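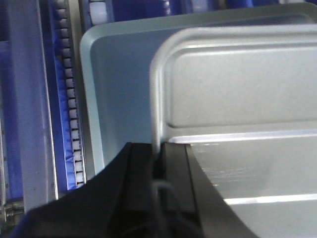 Prys Wynne said the fingers were the first thing to look at on any tray cell, and that most of the stoppages he had dealt with began there. We had been standing at the guarding for a few minutes by then, at the Pristora plant, on the second stop of our June tour.

The cell handles metal trays that stand upright. The gripper takes them by the lower edge, so the gap between the two black fingers matters a good deal. Staff check it with a feeler gauge at the start of each shift and write the reading on a card clipped to the gate. The finger faces are changed every 2,000 cycles. A swap takes two hex bolts a side, and then the arm is run at low speed through a test pick before it goes back to full rate.

The camera is at the wrist, close to the work. Its lens gets a wipe with a dry cloth when the faces are done. Metal trays throw back a lot of light, and the exposure had to be reset twice after the overhead lamps were changed.

I asked about the cable near the fingers. It needs enough slack for the wrist to turn, but a loop that hangs too low will snag on a rim. They keep two spares in a drawer under the controller – one had been used since autumn.

Rollers on the rack are brushed out at the weekly clean. Worn ones are replaced singly, and the part number is taped inside the cabinet door.

The counter read 3,494 when we left for the wash bay.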